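Leave the Practice Board Flat and Leave It Plain

Every February the adult workshop in Gullport orders its supplies for the year, and every February somebody proposes replacing the practice boards. The boards are the flat sheets with pegs, knobs and little plates that beginners use to learn how parts fit together. This year the proposal came from Harish Mathur, who wants real mechanisms on the tables instead. Old door closers, bicycle hubs, a pump or two. He says grown people feel foolish putting pegs in holes.

I have taught the Wednesday evening group long enough to have an opinion, and I think he is wrong about the boards and partly right about the people.

A door closer is a fine thing to take apart once you can tell a tight fit from a crooked one. Before that it is a box of grease and springs. If the cover will not go back on, a beginner has no idea which of a dozen things is the cause, and usually reaches for a mallet. On a board there is one peg and one hole. If it binds, the peg is tilted or it is the wrong peg. You can find out which in a few seconds and try again. I don't see what is foolish about that.

The layout matters more than the price. A good board has some blank space on it. It mixes parts that stand up from the surface with places that are only marked. Plates should sit on top of the board, with their own holes, so that a learner has to deal with more than one height. Color helps too. Blue on white can be read from across a table by someone who left their glasses in the car, and I would take that over a nice wood finish any day.

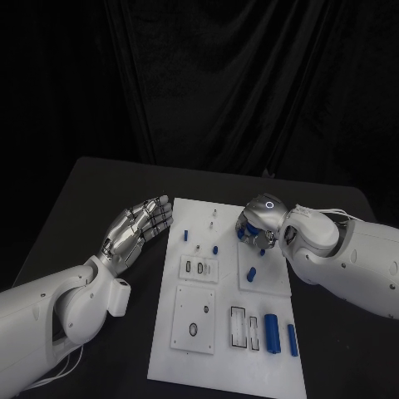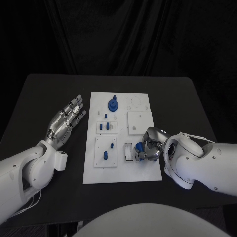
Does a practice board have to be fastened down?
It depends on the weight. A heavy board on a matte tabletop will usually stay where it is for light pegs, but a thin one should be clamped or set on a rubber mat, or the learner will end up using one hand just to hold it.

The tabletop deserves more attention than it gets. Ours used to be a speckled laminate that swallowed every small pin that fell on it. Wilma Dijkstra painted two of the tables dark gray over a weekend, and the complaints about lost hardware mostly stopped. She also hung a plain curtain across the shelving at the back of the room. I thought that was fussy until I sat down to work in front of it. With the shelves out of sight I looked at my hands.

I do have complaints about the boards. The small metal fittings are the worst of it. They go missing long before the plastic pegs do, and the supplier in Nundmont will only sell them as part of a full set. Henk Kuipers now turns spares on the lathe, and his are better than the originals, but a workshop should not depend on one man's patience.

The other trouble is that people stop too soon. They get every peg in, look pleased, and want to move on. I ask them to do it again with the other hand, then with their eyes shut. Siiri Jõgi can do the whole board blind in less time than I need with the lights on, and she is the one I would trust with a pump.

So here is where I agree with Harish. The boards should come first and they should not come last. Five evenings is enough for most people. After that, give them the door closer, and let them go back to the board when something jams and they cannot say why.

The new set he wants would cost us 2369 with delivery. Replacement pegs and plates for the boards we already own come to 693. I would buy the replacements, pick up a few old door closers secondhand, and spend some of the rest on decent lamps for the back tables, which are still too dim after five o'clock.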